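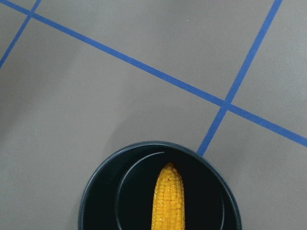 Task Standards Reviewer, Robot Manipulation (fixed term)
Rieger — Storneck site
Posted February 23, 2023

Rieger writes and maintains the handling rules our robot teams follow when they record tabletop tasks. We need a reviewer for 18 months, starting as soon as possible.

What you will do
Check recorded tasks against our setup rules: tape lines, object placement, gripper clearance, start and end positions.
Decide whether a run passes, fails, or goes back to the operator with a note.
Keep the rule book current. Revision 3 is in use now, and the next one is due in September.
Spend one shift a week at the robot cells. You can't judge a rule you have never had to follow.

What we ask for
Experience in quality control, lab work, or robot operation. A degree is not required.
Clear written English. Operators read your notes between runs, so they need to be short.
Completion of our cell safety course before you enter a work area — we provide it in your first week.

To apply, send a resume and one page on a work rule you would change to Socorro Huamán, reference 804. Questions about the shifts go to Wissam Haddadin. Interviews are held on site and include a 15-minute review exercise.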